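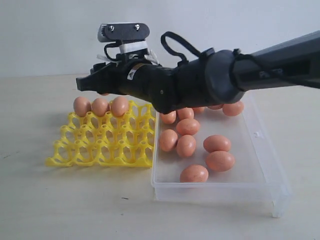
Software Distribution and Safe Downloads
Handout for Unit 2: Checking a file before you install it

In the last unit we looked at how a program is packed into an installer. Now we look at the way this installer travels from the developer to the user, and at which points somebody can change it. Please read the handout before the lab, and bring your own notes from the Clundine exercise.

1. Where the file comes from

A developer publishes a program on a home page, but many users never visit this page. They search for the name of the program and take the first download site from the results. Such a site is called a mirror if it keeps an exact copy of the file. Some sites do not keep an exact copy. They put the program inside their own installer, and this installer offers other programs during the setup. We call this a wrapper, or bundling.

In the lab we use a small file manager with the name Brirell. You will receive it in two packages. Both install the same program, but one of them has a wrapper around it. Write down every check box you meet during the setup, and also what was already selected when the window opened.

2. The checksum

A checksum is a short value calculated from all the bytes of a file. If one byte changes, the value changes as well. For SHA-256 the value is written with 64 hexadecimal characters.

On Windows, open a command window in the folder of the file and type:

certutil -hashfile brirell-setup.exe SHA256

On Linux, type:

sha256sum brirell-setup.exe

Compare the result with the value on the developer's page. Do not compare only the first four characters. Students like to do this, and so do many professionals, but it is possible to prepare a file whose first characters match.

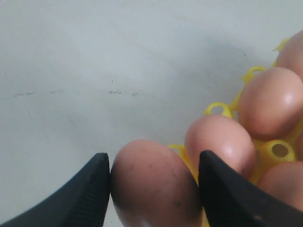 A checksum has one important limit. When the file and the checksum stand on the same server, a person who can replace the file can also replace the checksum. For this reason we also need the signature.

3. The digital signature

With a signature, the developer uses a private key which only he or she should have. The user checks the result with the public key. In Windows you find it with a right click on the file, then Properties, then Digital Signatures. If this tab is missing, the file is not signed. A missing signature does not prove that the file is harmful, and small projects often have none.

Please note the name of the signer. In the Pako exercise the signature is valid, but the signer is not the developer of Pako. Explain in your report what this could mean.

4. Scan results

A scanning service runs many antivirus engines on one file. In the exercise set you will find a report for Pako build 1770, where 2 engines give a warning, and a report for build 1781, where 13 engines give a warning. Read the names of the warnings, too. A word such as "generic" or "heuristic" tells us that the engine found something similar to a known pattern. "Adware" or "PUA" often points to the wrapper.

A clean report is valid for the moment of the scan. A new harmful file can stay unknown to the engines for up to several weeks.

5. Homework

Use the Gkikas archive from the course folder. For each file in it, write down the checksum, the signer and the warnings. Then decide if you would install the file on a computer at work, and give your reasons in a short paragraph.

Run nothing from this archive outside the virtual machine. Reports are accepted as plain text or PDF, and late reports are accepted until the end of October.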